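## 3. Planning and budgeting for a hand-held gripper station

This section is for staff preparing a purchase request. Read it with the Skerkard price schedule before contacting a supplier.

1. Order grippers in matched pairs. The Ostholm programme allows 12 pairs per site.
2. Include finger pads as a separate line. Pads wear with use and should be budgeted as a consumable.
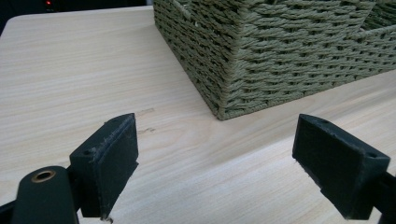 *Gripper fingers open on the tabletop, with the woven basket behind.*

3. Choose a table with a plain, light top. Allow clear floor on all sides for the operator and the cables.
4. Select one container and a small set of soft objects. Household items are adequate - custom parts are seldom worth the cost at this stage. 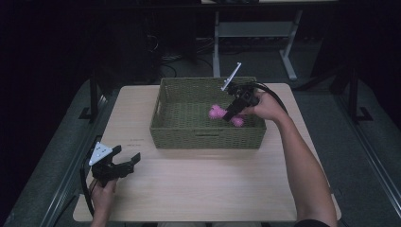
5. Enter spare cables and marker plates under accessories, code 211. Do not combine them with the grippers, as the two lines are approved separately.

> **Caution:** Route cables away from the operator's feet before any session begins.

6. Set aside labour for set-up and daily checks. The standard allowance is 57 hours per station. 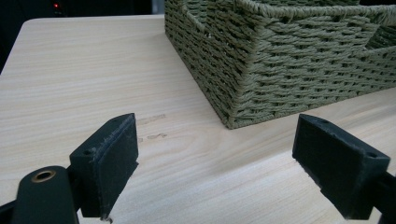 Lakshmi Gowda asked that the allowance also cover operator training, which her site had paid for out of its maintenance funds. Sites may now claim training under the same line.

7. Have the completed request signed by Jurgita Vītola and keep a copy with the station records.

**Note:** Requests that omit the consumables line will be returned.

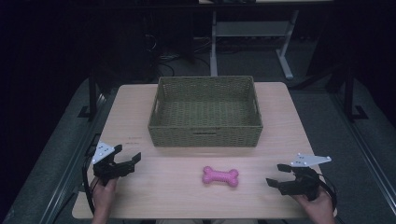
**PULTEVCOMBE, April** - Orders placed through Hosseinzadeh are delivered to the main store. Check each carton against the packing list and report shortages within three working days.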